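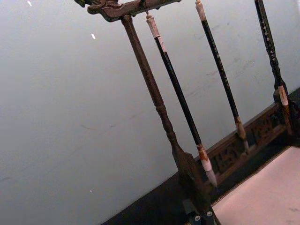
Why does the planner keep sending strokes to the same spot when the offsets in the job file are clearly different?

The stroke offset is applied in the paper frame, and if the paper frame gets re-published in the middle of a job the planner goes back to the last offset it cached. So the file is right and the arm goes somewhere old. Restart the planner node after any paper re-detect until the fix is in. Details in the thread.

Ticket: strokes stack on top of each other, right arm, brush jobs
Project: Brakidham
Component: Pernari (stroke planner), maybe Jorkar (arm control)
Status: fix merged, waiting on one more check
Opened by: Khadija Lamrani
Assigned: Zeyu Shi

Khadija Lamrani
Running the cross and bar practice job on the right arm. Expected: strokes step along the row, then next row. Got: first few OK, then it starts putting vertical bars over and over in the left middle of the sheet. Later it wakes up and places crosses further right like it should. No error. Job finishes with status DONE which is a bit rich.
Left arm is idle in this job, gripper parked. Not involved as far as I can tell.
Happens most runs, not all. Can't make it happen on demand.

Zeyu Shi
Which planner build? And did you run it from the panel or the command line. They load different configs still (yes I know, separate ticket).

Khadija Lamrani
Panel. Build from May, the one Peter tagged. Will try command line.

Khadija Lamrani
Same from command line. So not the config.

Peter Oravec
Could be Jorkar dropping setpoints. We had that before with the long trajectories - buffer fills up, it holds the last pose and then skips. From the outside looks like the arm is being stubborn. Send me the controller log please, with the joint states, not just the summary.

Khadija Lamrani
Attached. Sorry it's huge.

Peter Oravec
Went through it. Not Jorkar. Setpoints arrive in order, none missing, tracking error is fine the whole way. The arm goes exactly where it's told. It's being told the wrong place.
Handing back to planning, good luck

Zeyu Shi
OK so Pernari then. Dumped the commanded targets next to the job file. First mismatch is at stroke 11. Before that every target matches the file. From there the x offset is stuck, same value repeated, the stroke shape itself is correct. So the template is fine and the offset is stale.
Looking at what else happens at that time.

Amr El Idrissi
Is it the perception side re-publishing the paper corners? Mok re-detects when it thinks the sheet moved. I changed the threshold for that a while back, it was missing real shifts. Might be too jumpy now.

Zeyu Shi
That fits. There's a paper frame update in the log right before stroke 11. Corner shift reported as 3 mm. Can you check if the sheet really moved?

Amr El Idrissi
Replayed the head camera recording through the detector. Sheet doesn't move. What happens is the gripper comes in over the paper, covers a bit of the edge, and the line fit grabs the wrong edge for a moment. White sheet on an off-white felt mat so the edge is weak to begin with. The black cloth gives a lovely strong edge but that's the edge of the mat, not what we want.
So it's a false re-detect. But even a false one shouldn't make strokes pile up, it should just shift everything by 3 mm. So I think there's 2 bugs here, one mine and one yours.

Zeyu Shi
Agreed. Mine is worse.
Found it I think. When a new paper frame comes in, Pernari rebuilds the plan cache. The rebuild keeps the stroke index but takes the offset from the cache key, and the key is made from the template name only. Every vertical bar has the same template name. So all the bars left in the queue get the first cached bar's offset. Crosses in the same block are the same story. Then the queue refills with the next block, keys are fresh, and it looks healed.
That's why it recovers further right.

Mohcine Benjelloun
reading this from the outside, why do we cache the offset at all? surely cache the shape and add the offset last thing

Zeyu Shi
Because I wrote it in a hurry. Will split it. 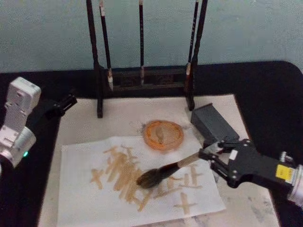

Head view, right arm holding the brush at the crowded patch of bars; spread-out crosses to the right.

Khadija Lamrani
Added a picture so people can see what the stacking looks like on paper. If your sheet has a thick patch like that, you've got this bug. Please don't open a new ticket, add your log here.

Peter Oravec
The strokes are quite blotchy as well. Is that the same thing or are we pressing too hard?

Khadija Lamrani
Diluted ink, and going over the same spot again and again doesn't help. Don't read pressure from it. If you want to look at contact height do it with a single isolated stroke on a fresh sheet. There's a contact height ticket already, put it there.

Zeyu Shi
Workaround until the patch is merged:

Start the planner with the paper frame locked. Flag is lock_paper_frame, set it to true in the job header, not in the node config (node config gets overwritten by the panel).
Detect the paper once with both arms parked off the sheet.
Check the corners in the viewer. They should sit on the paper, if they're on the mat edge run detect again.
Start the job.
If you move the paper by hand, stop the job, unlock, detect, restart the planner node. Restarting just the job is NOT enough, the cache lives in the node.

Mohcine Benjelloun
does the lock survive a pause/resume? I pause to re-ink

Zeyu Shi
It does if you pause from the job screen. Doesn't if you use the stop button, that drops the header. Known, annoying.

Mohcine Benjelloun
ok. also the re-ink move goes out to the dish and back, and that's when the arm crosses the top edge of the sheet. might be why it's random? depends where in the row it needs ink

Amr El Idrissi
Good spot. Compared with the recordings and the false detects do line up with coming back from the dish. Explains why Khadija couldn't trigger it.
To reproduce: lower the ink interval so it re-inks in the middle of a block. I get it on every run now. Finally.

Zeyu Shi
Patch is up. Changes:
Cache stores stroke shape only. Offset read from the job on each send.
Cache key now has template name plus stroke index, belt and braces.
On a paper frame update the planner finishes the current stroke before it rebuilds. Before it could swap the frame halfway through a stroke, which would have bitten us sooner or later.
New warning in the log if two strokes next to each other in the queue get the same target and the file says otherwise.

Amr El Idrissi
Mine as well. Mok now ignores paper updates while either gripper is inside the sheet outline (plus margin). And it wants 3 matching detections in a row before it publishes. Threshold left alone, I'd rather not bring back the missed shifts.
Margin is a guess. It's in the detector config as gripper_margin if someone wants to tune it.

Peter Oravec
Reviewed both. One comment on Zeyu's - the wait for stroke end has no timeout. If Jorkar faults mid stroke the planner will sit there forever. Please add one.

Zeyu Shi
Added. On timeout it goes to HOLD with the brush lifted, doesn't carry on with the queue.

Khadija Lamrani
Ran the patched build with the short ink interval. Targets match the file for the whole job. Got one paper update, which came while the arms were clear, and offsets after it were right. Log attached.
Didn't test pause/resume with the lock off. Someone please.

Mohcine Benjelloun
I can do that. need the rig for a full job so probably after Peter's slot

Peter Oravec
Take it before me, I'm stuck in the controller build anyway. Leave the brush in the gripper when you're done, I need it for the tool offset check. Same grip pose please or I have to redo it.

Mohcine Benjelloun
will do

Zeyu Shi
Both merged. Leaving this open for the pause/resume run. If the new warning shows up in anyones log paste the line here with the job name, even if the sheet looks fine.
Still to do, not in this ticket: DONE status should compare sent targets with the job file before it says done. Khadija asked, I'll write it up seperately.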